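Services | Automation for Small Workplaces

Teaching by Hand: A Conversation With Imwood's Service Lead

Last updated: July

Imwood has offered its task-preparation service to laboratories and light assembly shops for 3 years. Clients send a description of a job they would like a two-armed robot to perform, and Imwood returns a set of recorded demonstrations together with a written report on where the job is likely to prove difficult. The company's service lead spoke with us at the Sirnau office on a Saturday morning, before the day's sessions began.

The service is sold in two plans. The first, called Tse, covers a single task and includes 200 demonstrations. The second, Clostero, is intended for clients whose parts or layouts change from week to week, and it adds variations in the placement of objects.

"Most inquiries begin with Tse," the service lead said. "A client has one motion in mind and would like to know whether it is worth pursuing. We prefer to answer that question before any larger purchase is discussed."

Small parts account for a large share of the work. Letter tiles and a narrow rack are used as a standard exercise, and the service lead described them as a fair stand-in for the keys, caps and spacers that clients ask for. A tile must be gripped by its edges, turned to match the slant of the rack and set down in the groove against its neighbor.
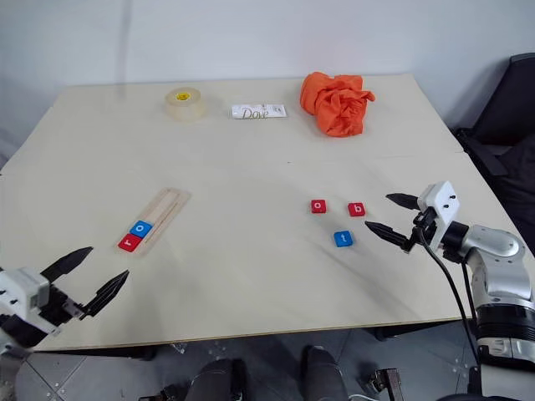

Tile exercise with both grippers open. Two tiles are in the rack and three remain on the table.

"The rack is seldom square to the table," the service lead said. "If it were, the operator would learn one wrist angle and repeat it. We turn it between runs - sometimes only slightly - and the recordings are more useful for it."

Other objects are commonly left on the table as well. Under the Clostero plan, clients may name the items they expect to find near the work, such as a roll of tape, a packaged product or a cloth. The service lead noted that soft goods are requested more often than they were at first.

Asked about limits, the service lead was direct. The service does not cover liquids, blades or loads that need both arms to lift. Reports are delivered in written form only, and a client who wishes to observe a session must arrange this when the order is placed.

"We are asked whether a good report means the task will run unattended," the service lead said. "It does not mean that. It means the motion can be shown clearly and repeated by our operators. The client's own trials come afterward."

Orders for either plan are accepted through the Sirnau office. Clients moving from Tse to Clostero keep their existing recordings, and the table layout used for the first order is held on record for the second.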